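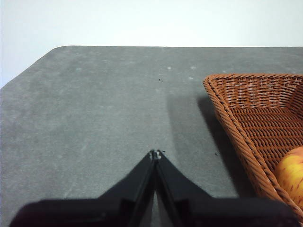 4. Refinishing a tabletop with Wendar surface oil

Read the whole section before you open the can. The label promises "a like-new surface in one evening." We have not seen that happen. Plan on two evenings and a day you can't use the table.

Before you start

Find the batch number on the bottom of the can. Batches 2731 through 2770 have the older cap, which sticks. Warm it in your hands and do not use pliers.

1. Clear the table and wipe it with a damp cloth. Skip the Iltel pre-cleaner sold alongside the oil. Dish soap did the same job in our tests at a fraction of the price.

2. Let the table dry for four hours. The label says one.

3. Test a patch on the underside. If it darkens more than you like, stop. It will not "settle," whatever the store tells you.

4. Sand with fine paper, going lightly over worn spots. Deep stains will still be there when you finish.

5. Put on a thin coat with a lint-free rag. Wait nine minutes, then wipe off everything that will come off.

6. Leave it overnight. Repeat step 5 once. A third coat is suggested on the can and mostly sells more cans.

CAUTION: Oily rags can heat up and catch fire by themselves. Lay them flat outdoors until stiff, or keep them under water in a lidded metal can. Never ball them up in the trash.

Note: Do not use this oil on laminate, stone or painted metal. It has nothing to soak into and stays sticky.

Note on water rings: Gönül Bayram in the Trallcombe workshop swears by a second sanding. Fabian Widmer tried it on the same table and saw no difference. Try it if you have the time.

Keep hot pans off the surface for a week. After that, use a trivet anyway. We would not trust the "heatproof" claim.

For chairs and other curved parts, see section 5.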